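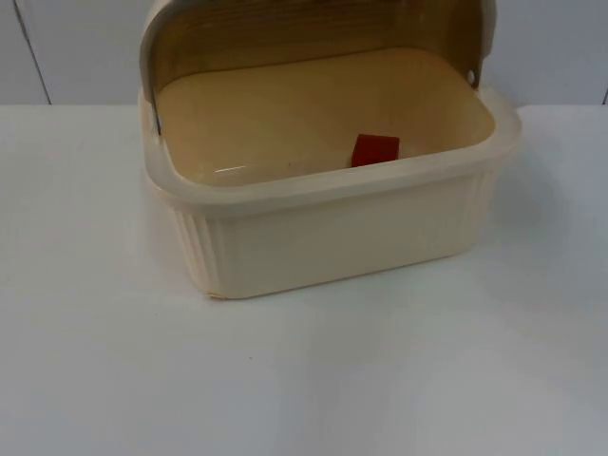
Bread box people wanted! (Paid, and you get to keep one)

Hi there! I run Womeck, a very small kitchenware shop in Stavside, and I'm looking for 30 households to live with a roll-top bread box for a few weeks and then tell me all about it. I mean all about it, including the boring bits and the complaints.

Why bread boxes? Well, I grew up with a plastic one on the counter and never gave it a thought until I started selling them. Now I get more questions about them than about anything else in the shop. Does the crust go soft? Do the crumbs drive you nuts? Does the lid stay put when you push it back, or does it come down on your knuckles while you're fishing for the last roll? I have my own opinions (strong ones!) but I've only got one kitchen, so I'd love to borrow yours.

What you'd be doing

You pick up a box from the shop, put it wherever your bread usually lives, and use it like you normally would. Store-bought, homemade, bagels, a heap of half-eaten buns, whatever you eat. Once a week you fill in a short page of notes. At the end we have a phone call, maybe half an hour, and I ask nosy questions about your counter.

If things other than bread end up in there, tell me that too. Mine has held keys, batteries and a kid's building block at one time or another, and I'd like to know how you get on with wiping it out afterward.

Who I'm looking for

Anybody 18 or over in Stavside or Werlow who goes through at least a loaf a week. Big families, people living alone, roommates who fight over the heel, all welcome. I'd especially like to hear from folks with tiny counters and from anyone who opens things left-handed or has sore hands. You don't need to bake.

What you get

$200 once I have your notes and we've had our call, and the box is yours. I can't ship them, sorry, so you do need to be able to come by.

How to sign up

Drop in or leave a message with the shop by September 27, 2021. Tell me how many people you feed, what kind of bread you buy and where you keep it now. A couple of lines is plenty!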